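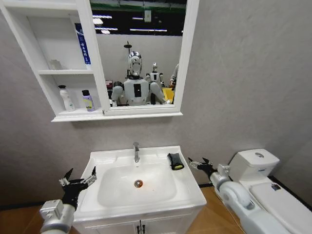

Buying for a practice bathroom: your questions

I get the same handful of emails every time a new group starts planning a home-robot space, so I've put my answers in one place. I'm Alfie Pickering and I look after the equipment budget at Billement. I'm a buyer, so if you want to know about motor control you'll have to ask somebody cleverer!

How much should I set aside for the room itself?

Less than you fear. Our fittings came to £1692 for the lot - mirror cabinet, vanity, basin, tap, toilet, flooring and the bits of skirting I forgot and had to go back for. Next to what you'll pay for a two-armed robot that's small change, so please don't skimp on it and end up with a cardboard sink. I've seen the cardboard sink. It was mine, two years ago.

Do I need to plumb it in?

We didn't, and I'd put it off until you have a task that truly needs running water. Tidying a shelf, picking things up off the basin rim, opening doors and lifting a toilet lid can all be practised dry. When Nesma Ait Ali wrote our task list she marked which jobs needed water, and there were so few that I crossed the plumber out of the first year's budget.

Should I buy one robot or two?

Two if you can possibly stretch to it, even if the second is a smaller model. Ours share a room and a charging corner, and when one is waiting for a part the other carries on. If it has to be one, keep the difference back for spares and don't let anyone talk you into spending it on a nicer carrying case (yes, they come with carrying cases).

Which grippers should I order?

Get quotes for at least two kinds. We looked at Sirnine and Cinidon and went with Cinidon in the end, mainly on delivery time. Whatever you pick, buy spare fingertips in the same order. Ours were £22 each when bought with the gripper and a good deal more when I went back for them on their own, which still annoys me.

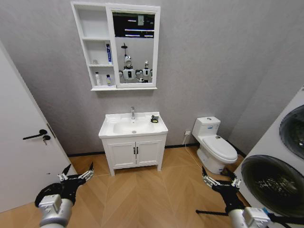 Order more small household things than seems sensible, too. Toothpaste boxes get squashed and pump bottles lose their pumps, and a box that's been dropped all week doesn't handle like a new one. I keep £20 a month aside for this and usually spend it all at the chemist's.

Does the furniture have to be real?

I think so, yes. Ordinary shop furniture has awkward handles, raised edges and doors that hang a tiny bit off, and that's what people have at home. The one thing I'd check before paying is the gap under a vanity on legs. It matters more than you'd think when something rolls under it.

How much floor do I need?

Measure the robot with its arms out, then add room for a person to stand beside it and reach the stop button. Do this before you choose a toilet! I did it after, and we had to shift the whole row along.

What about a washer or dryer?

If laundry is anywhere on your list, buy it at the same time as the bathroom fittings and have it all delivered together. Our delivery charge was £340 for one van, and it would have been the same again for a second trip. Check which way the doors swing as well.

Can I hire instead of buying?

You can, and for a first project I'd look at it seriously. Ñahui hire by the month and will let you put some of the fee towards buying later. Ask who pays for a broken wrist and get the answer in writing.

What do people forget to budget for?

Insurance, mostly. Then sockets, decent lighting, and somebody's hours to put everything back on the shelf between runs. That last one is a real cost, and our first plan had nothing down for it at all.

When should I place the order?

If your money has to be spent by spring, get your quotes in by September. Robots and arms take the longest, so order those first and build the room while you wait.

Prices last checked Jan 10, 2018. If you spot one that's moved, drop me a line and I'll change it.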